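Werkstattbuch Keramik, Oktober
Glasurversuche Haarrisse, Fortsetzung

Ausgangslage

Transparentglasur aus der Charge Kirkow reißt auf dem neuen Steinzeug weiter. Schrühbrand unverändert, Scherben unverändert, nur der Feldspat kommt jetzt von Trandix. Grigore Surdu vermutet einen höheren Natriumanteil, ein Datenblatt liegt noch nicht vor. Bis dahin wird der Feldspat als unbekannt behandelt.

Risse zeigen sich nicht direkt nach dem Ausräumen. Bei der letzten Serie waren die ersten nach 13 Stunden hörbar, sichtbar erst mit Tusche. Ältere Stücke mit Kirkow-Glasur und altem Feldspat sind nach 9 Monaten noch dicht.

Flache Formen sind empfindlicher als Schalen mit steiler Wand. Auf der großen Fläche steht die Glasur dicker, vor allem in der Mitte, wo der Überschuss nach dem Schütten zusammenläuft. Schichtdicke künftig mit der Nadel messen, an zwei Stellen, Mitte und Fahne. Werte auf die Brennkarte, nicht auf lose Zettel. 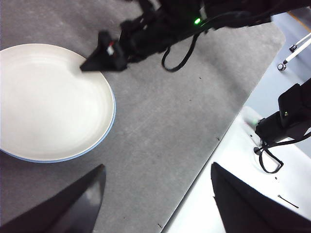 Ansatz

Drei Varianten, alle aus demselben Grundversatz:
V1: Grundversatz ohne Änderung, Referenz.
V2: Quarz erhöht, Kaolin gleich.
V3: Teil des Feldspats durch Borfritte ersetzt, Quarz wie V2.

Nass gemischt, zweimal gesiebt, über Nacht stehen lassen. V3 setzt stark ab und muss vor jedem Schütten aufgerührt werden. Etwas Bentonit würde helfen, verfälscht aber den Vergleich. Vorerst weggelassen.

Litergewicht bei V1 und V2 gleich eingestellt. V3 war zu dünn, Wasser abgezogen und neu gemessen. Alina Jitaru weist darauf hin, dass das abgezogene Wasser gelöste Anteile aus der Fritte mitnimmt. Einwand ist berechtigt. Beim nächsten Ansatz mit weniger Wasser beginnen und hochverdünnen.

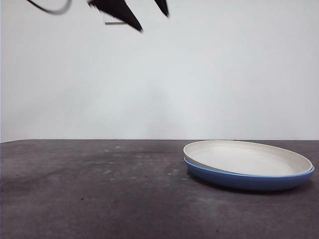 Probekacheln stehend gebrannt, Kegel auf jeder Ebene. Im Ofen Chowdhury liegt die untere Lage erfahrungsgemäß kälter, daher von jeder Variante eine Kachel oben und eine unten. Haltezeit am Ende 30 Minuten. Danach freie Abkühlung, Schieber zu, Tür bis zum nächsten Tag nicht geöffnet. Die Anzeige des Reglers schwankte in der Haltephase leicht. Thermoelement prüfen, Schutzrohr ist vermutlich verzundert.

Ergebnis nach dem Ausräumen, 7:40 Uhr:
V1 glatt, klar, erste Risse nach dem Einreiben mit Tusche erkennbar. Netz grob, obere Lage stärker betroffen.
V2 ohne Risse, aber unten matt und mit Nadelstichen. Wahrscheinlich nicht ausgeschmolzen.
V3 ohne Risse, beide Lagen glänzend. An der Unterkante Laufspur, noch innerhalb der Toleranz.

Die Tuscheprobe wird nach 36 Stunden wiederholt. Davor keine Aussage zur Haftspannung. Zusätzlich Wechselprobe heiß/kalt mit je einer Kachel V2 und V3, Wasserbad und Eiswasser, Ablauf wie im Frühjahr für die Serie Turkgate.

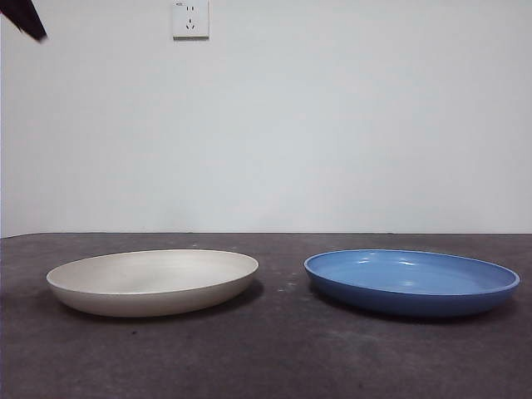
Offene Punkte

Datenblatt Trandix anfordern, insbesondere Natrium und Kalium getrennt (Grigore).
V2 mit längerer Haltezeit wiederholen, sonst nichts ändern.
V3 auf farbiger Engobe testen. Bor kann Kobalt verschieben und die Kante verwaschen.
Dehnung des Scherbens ist nie gemessen worden, wir rechnen mit dem Wert des Tonlieferanten. Alina fragt wegen eines Dilatometers an.
Siebrückstand V3 aufgehoben, Dose steht im Regal neben der Waage. Noch nicht untersucht.
Brennkarte vom letzten Schrühbrand fehlt, bitte zurücklegen.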